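Hilo sobre por qué llevo meses pensando en bolsas naranjas. Va sobre robots, pero sobre todo va sobre paciencia.

1/ El método se resume rápido: en vez de teleoperar un robot, coges una pinza en cada mano y haces tú la tarea. Las pinzas llevan cámara y marcadores. De ahí salen las trayectorias y con ellas se entrena la política. El robot se incorpora después, descansado.

2/ Al conjunto de datos lo llamamos Hindidance. El nombre lo puso Renzo Villa en una servilleta y cuando quisimos cambiarlo ya estaba en tres repositorios y en el título de un póster. Lección metodológica número cero: no dejéis servilletas a mano.

3/ La pregunta de partida era aburrida, lo reconozco. ¿Cuánto gana una política de dos manos si, además de la vista de cada pinza, le das la vista desde la cabeza? Yo aposté a que muchísimo. Apostar en público es una mala costumbre que conservo.

4/ Los objetos rígidos no nos servían. Una caja la agarras mal y sigue siendo una caja. Una bolsa blanda la agarras mal y ahora tienes otra bolsa, con otra forma y otra opinión sobre dónde están sus correas.

5/ Así que bolsa. Y silla de oficina, que es una superficie espantosa: respaldo de malla, reposabrazos que se meten en medio y ruedas. Si alguien busca un banco de pruebas barato para manipulación bimanual, tiene una debajo.

6/ Meta: 3000 episodios. Tenemos 2382 utilizables. Los demás fueron víctimas de la calibración, de las correas o de Jasper Vanhove, que escribió el filtro de calidad y no perdona ni a su madre.

7/ Tres vistas de la tarea, para que se entienda de qué hablo: 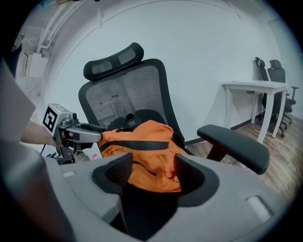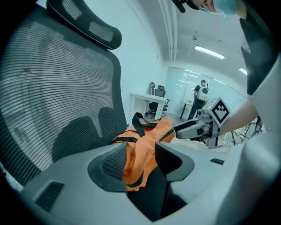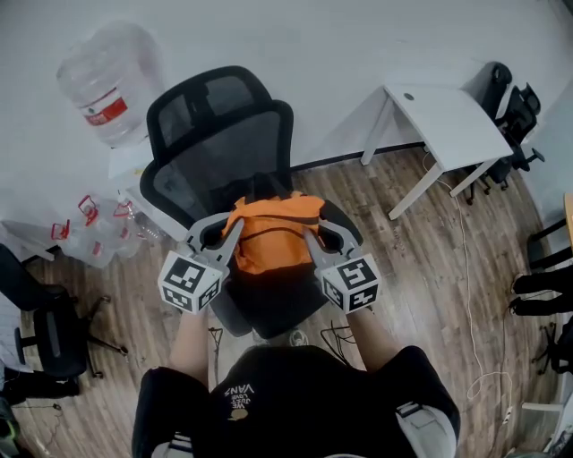 La bolsa, la silla y las pinzas. Las dos primeras, desde una pinza; la tercera, desde la cabeza.

8/ Fijaos en lo distinto que es el problema según quién mire. Desde la pinza tienes la tela encima y el contacto se ve de maravilla, pero la otra mano se asoma por un lateral y poco más. Desde la cabeza tienes las dos puntas a la vez y, a cambio, los detalles finos hay que imaginarlos.

9/ Los cubos con marcadores que se ven en la tercera son para estimar la pose de cada pinza. Funcionan bien hasta que giras la muñeca con entusiasmo. Pedir a una persona que gire la muñeca sin entusiasmo durante una tarde entera es, de momento, la parte más frágil del protocolo.

10/ Resultado, por fin. La vista de cabeza ayuda en la aproximación: las dos manos llegan mejor coordinadas y hay menos intentos de agarrar aire. Una vez que hay contacto, la mejora se evapora y mandan las cámaras de las pinzas. Perdí la apuesta a medias, que es la forma más irritante de perder.

11/ Lo que no esperaba: si quitamos la vista de cabeza solo después del contacto, la política va un poco mejor que con todo encendido. Sospecho que se distraía con el cuarto. La entiendo perfectamente, yo también me distraigo con el cuarto.

12/ Antes de que lo pregunte alguien: sí, lo hemos repetido con 2 semillas. Sí, sé que son pocas. Hay 6 más en cola y la cola la comparto con el grupo de Peeters, que entrena cosas enormes y las llama «pruebas rápidas».

13/ También comparamos dos formas de alinear las trayectorias. Estix sincroniza por tiempo. Davidon sincroniza por eventos (primer contacto, cierre, elevación). Davidon gana en la bolsa porque cada persona tarda lo que le da la gana en encontrar un pliegue decente. En objetos rígidos empatan y Estix es más fácil de instalar, así que ahí no voy a discutir con nadie.

14/ Limitaciones, versión sin maquillaje de la sección que saldrá muy maquillada:
- Una sola familia de bolsas.
- Pocas personas recogiendo datos, y todas ya sabían dónde agarrar.
- El color es tan chillón que un segmentador flojo parece un genio. Habrá bolsas grises. No me apetece nada.

15/ Sobre las personas: el sesgo del experto es real. Comparé mis primeros episodios con los últimos y los primeros parecen de alguien que ha conocido las cremalleras esa misma mañana. Esos también entran en el entrenamiento. Renzo dice que aportan diversidad. Es muy amable.

16/ Código y datos, en enero si Jasper aprueba el filtro nuevo. El filtro nuevo rechaza algunos de los suyos, así que la negociación está siendo interesante.

17/ Si trabajáis con objetos deformables y tenéis una métrica de éxito mejor que «la bolsa acabó donde tenía que acabar», escribidme. La nuestra da por bueno un agarre por una sola correa y llevo dos reuniones defendiéndolo con la cara muy seria.

Contacto: mensajes directos abiertos · © 2019 · Volver arriba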